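Landlord and tenant clinic moves to Stolenden office

The Wunderlich law office is moving its landlord and tenant clinic from Nevmont to Stolenden. The first session at the new address is September 25, 2023. Appointments are 20 minutes long and there is no charge.

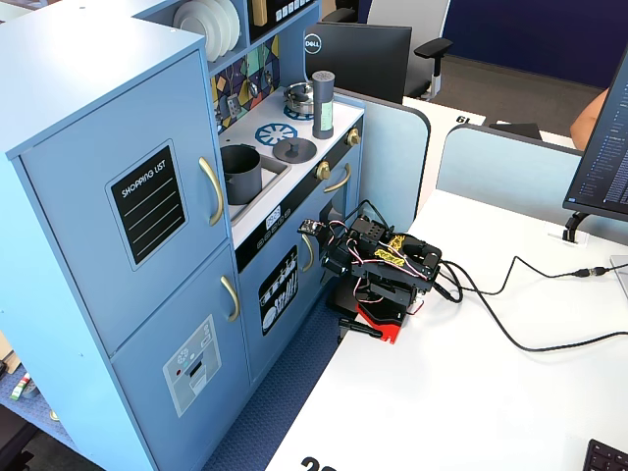
Light blue play kitchen with its shopping list panel.

Two attorneys will be on hand at each session. They can look over a lease, an eviction notice or a letter about a security deposit. They cannot appear in court for you on the strength of a clinic visit – that takes a separate agreement. 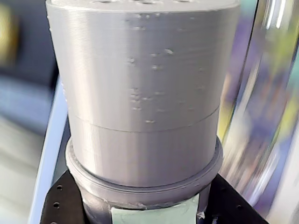
Please bring the full lease, including any pages added later, and up to 3 months of rent receipts. Copies are fine. If you have photos of damage, print them if you can.

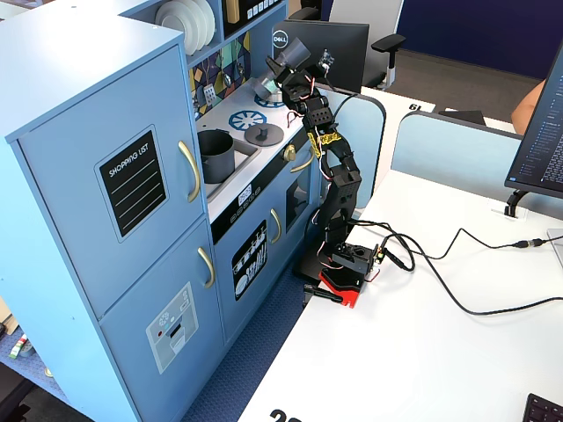

Clients who had a file open in Nevmont do not need to register again. Those files moved in March and are kept at the Stolenden office for 7 years.
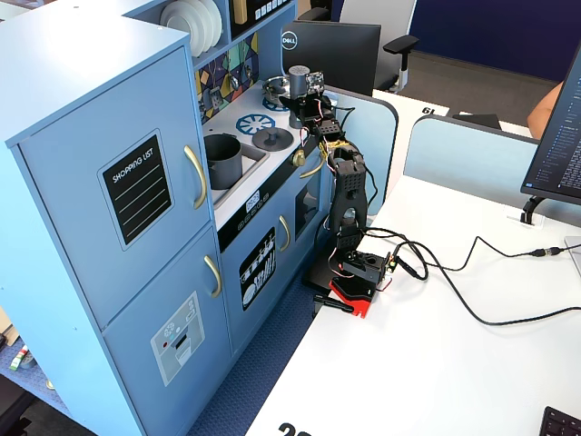

Parking and entrance

Use the Durora Street entrance. Parking behind the building is free for clinic visitors.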